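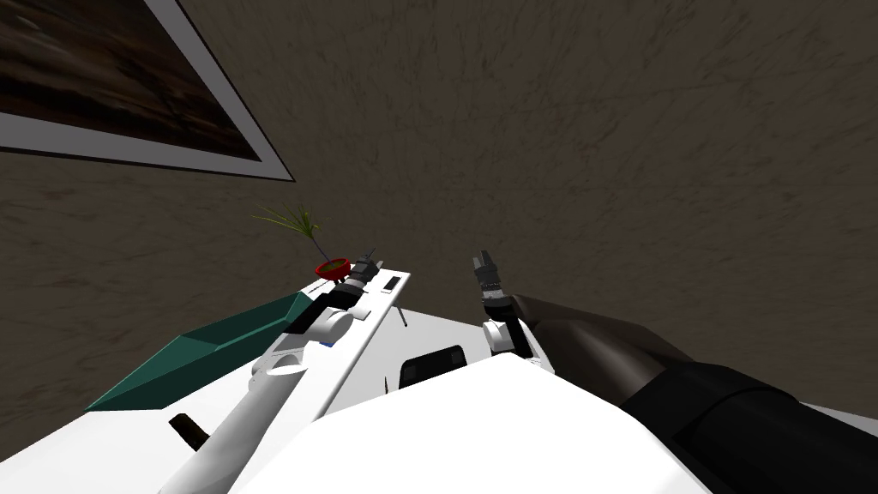
Search tips Go

Filling nail holes in a textured wall

Last updated 18 December 2020
2 min read

Press the filler in with a fingertip and leave it slightly proud. A flat knife leaves a smooth patch that shows up worse than the hole did. While it is still soft, dab it with a damp sponge or an old toothbrush – whichever comes closer to the pattern you have.

Deep holes need two coats. Let the first one dry overnight. Paint with a nearly dry brush and stop at the edge of the patch.
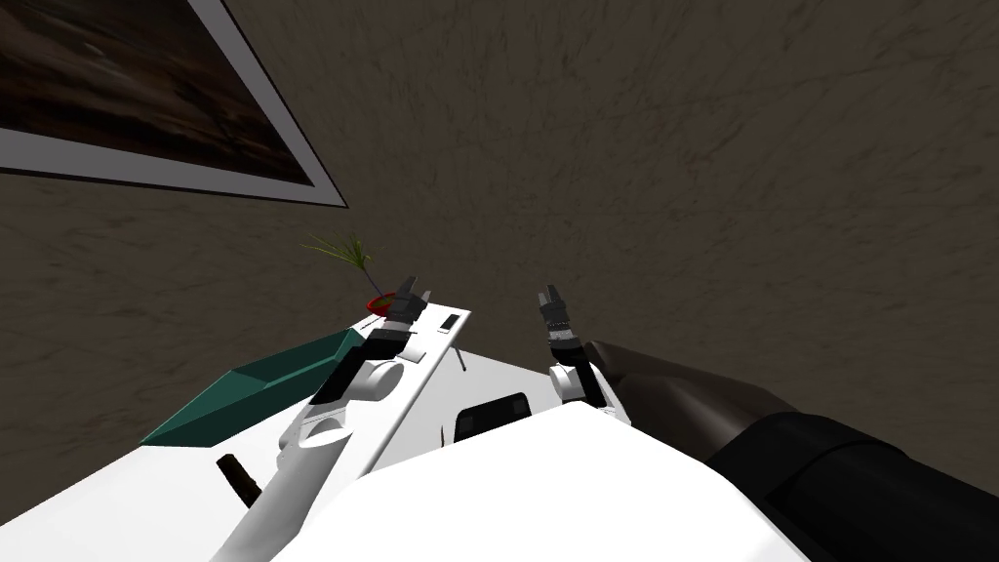
Etelka Kovács wrote in to say she mixes a pinch of fine sand into the filler for rough plaster, and that it took her 4 tries on cardboard to get the amount right. She lets the paint dry fully before judging the color.

Keep the leftover filler in a jar with plastic wrap pressed onto the surface.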